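About Forside

Forside helps small manufacturers, labs and workshops plan and buy robot equipment. We don't build robots and we don't sell them. Our customers pay us for our time, and we take no commission from any maker or dealer.

Most of the companies we work with are buying their first robot arm, or replacing one that was bought in a hurry. They usually come to us with a quote in hand and a date by which someone upstairs wants an answer. We read the quote, look at the job, and write a plan that shows what the equipment will cost to buy, install and keep running.

How we started

The company was set up by Sorcha Nic Giolla and Eamon Tully, who met while working in the purchasing office at Hanrahan, a maker of packaging parts. Sorcha handled capital requests. Eamon ran the floor where the equipment ended up. They had both seen good machines sit idle for months over a missing air line or a gripper that fit last year's part, and they thought the planning could be done better by people who had time to do it.

Their first outside job was for a bottle cap plant that had set aside money for an arm and nothing for guarding. The second came from the same plant manager's brother-in-law. We still work mostly by referral.

Nesrin Coşkun joined later to run our simulation work, and Maeve Ó Dálaigh looks after budgets and contracts. Bláthnaid Tierney is the person who answers the phone and sets up site visits. There are 9 of us in all, including two part-time engineers.

What we do

Our work falls into four parts. Customers can take all of them or only the ones they need.

Site review

One of our engineers comes to your building for a day. We measure the floor space, check power and air, and watch the job being done by hand through at least one full shift change. We ask for sample parts, including the bad ones. A robot that can pick up a perfect part and can't handle a slightly bent one will cost you more than the quote says.

You get a short written report within two weeks. If the job is not a good fit for a robot, the report says so and the work stops there. That happens more often than people expect, and a site review is a cheap way to find out.

Simulation before purchase

Gripper choice is where first-time buyers lose the most money. Fingers that are too wide won't get between two parts, and fingers that are too long hit things on the way in. Nesrin's group tries out gripper shapes in simulation before anyone signs for hardware. They work from the gripper's own point of view as well as from the side, and they put odd shapes close together on purpose: long beams, flat slabs, thin models with struts and wings.
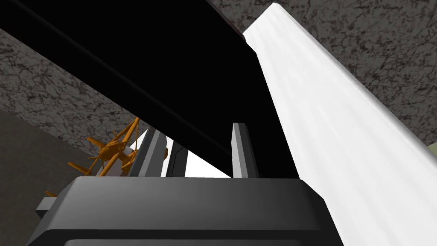
Budget and schedule

Maeve takes the equipment list and turns it into a budget your finance people can use. She splits it into what you pay once and what you pay every year. The first column has the arm, gripper, stand, guarding, wiring, freight and installation. The second has service, spare fingers, software fees, training for new hires and the hours your own staff will spend on it.

We also ask for a reserve. How large depends on how settled the job is. If your part is going to be redesigned next year, the reserve should cover at least one new set of fingers and the time to test them.

The schedule covers a full 12 months from the date of order. It shows delivery, floor work, installation, testing and the point when you can expect normal output. We leave the old process running alongside the new one during testing, and the labor for that goes in the budget too.

Quote review and purchase support

If you already have quotes, we compare them line by line. Sellers don't all include the same things, and the lowest price on page one is often missing a controller option or the acceptance test. We send questions back to each seller in the same words so the answers can be set side by side.

When you are ready to order, we help write the acceptance terms. These state what the machine has to do on your floor, with your parts, before the last payment is made. We can be there for the test if you want us.

What it costs

A site review is $4000, travel included for sites within a day's drive of our office. The fee is credited against later work if you go on to a full plan. Simulation, budget and purchase support are priced per job, and we give you a fixed number in writing before we begin. We don't bill by the hour.

Schools and nonprofit training centers pay half the site review fee. Please mention this when you first get in touch, as we only hold a few of these places each year. Applications for next year's places open in April.

Projects

Welelik was a plan for a small parts maker that wanted one arm to feed two machines. The simulation showed the reach was fine and the gripper was not. They bought the arm they had been quoted and a narrower set of fingers.

Hirholm was a training lab for a community college. The budget was fixed by a grant, so we worked backward from it. The college ended up with fewer stations than it had asked for, a service contract on each one, and money held back for replacements.

Reports from both projects are available to customers on request. Names of staff and suppliers have been removed.

Working with us

Send us a few lines on what you make, the job you have in mind and when you need a decision. Photos or a short phone video of the work are useful. If you have drawings of the part, please hold them until we have signed your confidentiality form.

Bláthnaid replies to new inquiries within two working days. Site visits are normally booked three to five weeks ahead. The office is open Monday through Friday, 8:30 to 5:00, and visitors are welcome by appointment.

Page last updated 24 August 2025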